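About Josport

Who we are
What we do
Where we work
Join us

We teach robots with our hands

Josport started with 2 people, one secondhand arm and a kitchen drawer full of things for it to pick up. Today we are a team of 13, and we still spend most of our working hours doing the same thing: showing machines how everyday jobs are done, slowly and patiently, until they start to get the idea.

Folding a towel, closing a zipper pouch, getting the lid back on a lunch box. People do these things while thinking about dinner. Try writing down the steps for a robot and you're in trouble by line four (how hard do you squeeze a bag of rice? when do you let go of a sleeve?). So we skip the writing down. One of us does the job, the sensors record it, and the robot learns from the recording. Then we do it again with the objects turned around, and again on a different table, and again with somebody else's hands, because everybody has their own way of picking up a sock!

What we do

Most of our work is done with hand-held grippers. You hold one in each hand and do the task with those in place of your fingers, so every move you make is one a robot gripper could make too. It feels clumsy for the first morning. By the second day most people are reaching for their coffee with the grippers still on, and have to be reminded.

We also run a remote station, where the operator moves a pair of small leader arms and a full-sized pair across the room follows along. That's the better choice for heavy things, long reaches and anything near a stove. It is slower going, but we love it, and visitors always ask for a turn. 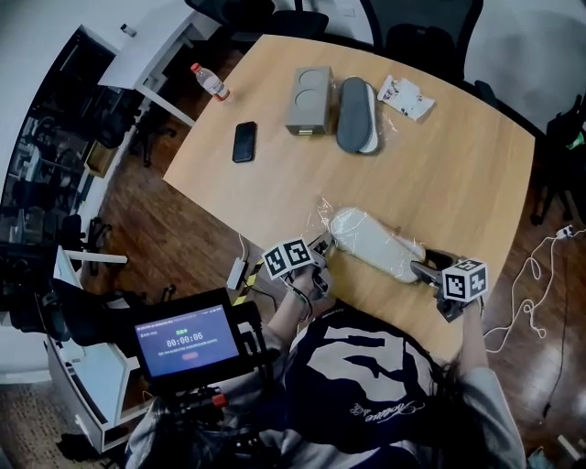
A typical task gets 700 demonstrations before we pass it along for training. Harder ones, mostly anything soft or slippery, get 1,000. We keep the fumbles as well and label them, so that a robot can learn what a slip looks like and how a person recovers from it. Some of our favorite recordings are recoveries. There's one of a runaway orange that still gets played at parties.

Our own software, Hidayat, handles the takes from start to finish. It lines up the two hands in time, catches missing tracking before anyone has moved on to the next job, and lets the demonstrator leave a note in plain words. "Wrong grip, fixed it halfway" is a very useful note.

Where we work

Our main studio is in Perthorpe, on the second floor of the old Vundent building, above the bike shop. There are big windows on the street side and blinds we argue over all summer. The tables get moved a lot. We want a robot to cope with real rooms, so we change the lighting, swap the furniture and bring things in from home.

Who does the demonstrating

Our demonstrators have been bakers, nurses, florists, a piano tuner and several parents of small children. None of them needed a robotics degree. What they share is steady attention and an interest in how things are handled. They work in short sessions with real breaks, they are paid for setup time, and they have a say in how each task gets done. More than once a demonstrator has found a better way to do something than the one our engineers had planned for weeks.

Join us

We take on new demonstrators every April and train everyone from scratch. If you'd like to see the work first, the studio is open to visitors on the first afternoon of each month, from 2 p.m. Ring the bell marked Josport and come on up. You're welcome to bring an object you think will be hard to pick up. We keep a shelf for the good ones.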